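This site uses cookies. By continuing to browse you accept our use of cookies.

Home Confectionery, Unit 9: Soft Caramels
Notes by Idris Hopkin
November
4 minute read

These notes go with the evening session at the Selton kitchen. Bring them with you, along with an apron and a small container to take your share home. Last unit was fudge, where we wanted crystals, only very fine ones. In this unit we want none at all.

What caramel is

In this course, caramel means sugar cooked with cream and butter. Most of the brown colour in a soft caramel comes from the milk solids reacting with the sugars. If you cook dry sugar to a dark amber first and add the cream afterwards, you get a stronger, slightly bitter flavour. We will use the dry method in Unit 11. Tonight everything goes in the one pot in stages, and it is harder to burn that way.

Ingredients for one tray

400 g white sugar
250 g glucose syrup
375 mL thickened cream, warmed
90 g butter, cut up
1 teaspoon salt flakes
1 teaspoon vanilla

Glucose syrup keeps the sugar from crystallising. Golden syrup can replace up to half of it, but the flavour will take over. Don't use light cream. It splits.

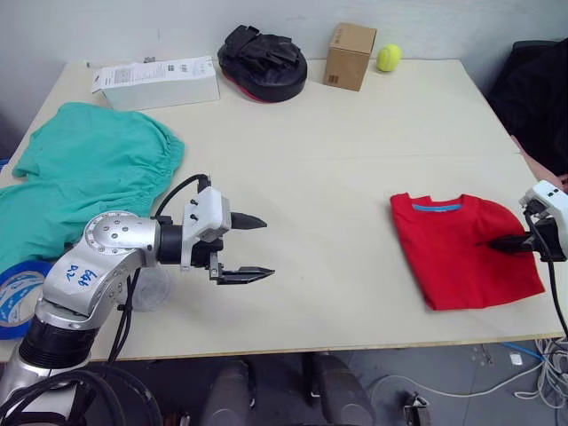 Use a pot that looks too big. The mixture will climb to three times its height when the cream goes in, and a boilover on a gas ring is a miserable thing to clean. The Trellodow pots on the bottom shelf are the right size. The smaller Quinlan ones are for syrups only.

Checking your thermometer

Boil some plain water and put the probe in without touching the bottom. It should read 100°C at this altitude. If it reads 98, your thermometer is 2 degrees low, so take 2 off every target in these notes. Write the correction on a bit of tape and stick it to the handle. Do this before you weigh anything.

Targets

118°C — very soft, needs wrapping straight away
120°C — soft, holds a cut edge
123°C — firm and chewy
Above 126°C you are heading for toffee

We will stop at 120. In summer go one degree higher.

Method

1. Line a 20 cm square tin with baking paper, leaving some hanging over two sides. Grease the paper lightly.

2. Put the sugar and glucose in the pot with 60 mL of water. Stir over low heat until no grains are left, then stop stirring. Brush down the sides with a wet pastry brush.

3. Raise the heat to medium and boil to 140°C.

4. Take the pot off the heat. Add the warm cream in four lots, standing back from the steam. Add the butter.

5. Return to medium-low heat and stir slowly, right into the corners, until you reach 120°C. Allow 17 minutes. The last few degrees go quickly.

6. Stir in the salt and vanilla off the heat. Pour into the tin and don't scrape the pot — the bits on the side are where crystals start.
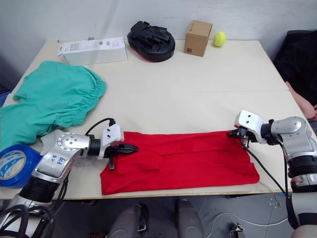
7. Leave the tray uncovered at room temperature for at least 2 hours. Overnight is better. Lift out by the paper and cut with a long oiled knife, pressing straight down.

Common faults

Grainy: sugar not dissolved at step 2, or stirred while boiling.
Greasy on top: heat too high after the butter went in. A spoonful of hot water stirred in will sometimes bring it back.
Too soft: return to the pot with a splash of cream and cook again.
Black specks: the bottom has caught. Do not scrape.

Storage

Wrap each piece in waxed paper and twist the ends. They keep three weeks in a tin. In the fridge they pick up moisture once unwrapped and go sticky.

For next time

Read the Clurnevmont handout on nougat and bring two egg whites at room temperature.

Subscribe to our newsletter for new class dates.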